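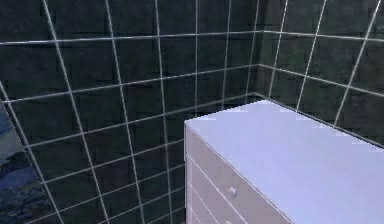
By Zsófia Sárközi
January 2022

For my project I picked the Premance home simulator, the student edition, which comes from a small firm called Bolora. You get a virtual arm, a pile of furnished rooms and a 14-week licence, and you're meant to have the arm pottering about before your tea goes cold. Mine went cold. The installer wanted a library I'd never heard of and then wanted an older version of it, so that was most of my first evening gone (the help pages do cover it, under "Sound", for some reason!).

Once it opened I was properly pleased though. I'd been using Paquette in the first year, where every room is a grey box, and here there were drawers with proper little knobs on them and a picture on the wall.
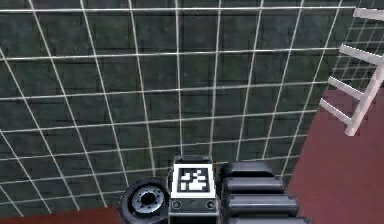
2. Setting up the arm

The marker on top of the housing was the bit I cared about, as my whole plan was to find the arm's position from it. White blocks on black show up really well against that dark green, even with the grid lines running everywhere behind. My line detector was less happy. It grabbed hold of the grid and the white rack up in the corner and came back with nonsense, and I ended up masking the wall by hand. I'd love a setting to swap the tiles for plain paint.

I ran 4000 steps per trial and it crashed on me twice, both times while saving.
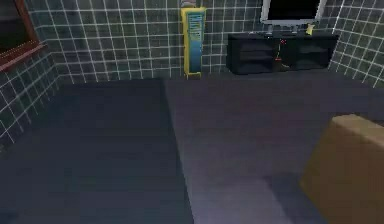

Gurkstead, December

Wrote this part over the holidays on my mum's laptop, which is old, and Premance still ran! Edges go a bit soft, you can see it along the black cabinet under the telly, but the tall yellow and blue unit is a brilliant landmark and my colour matching loved it. I still can't tell what the big tan block is meant to be. I labelled it "box" in my notes and carried on.

Would I use it again? Yes, if Bolora sort out the saving.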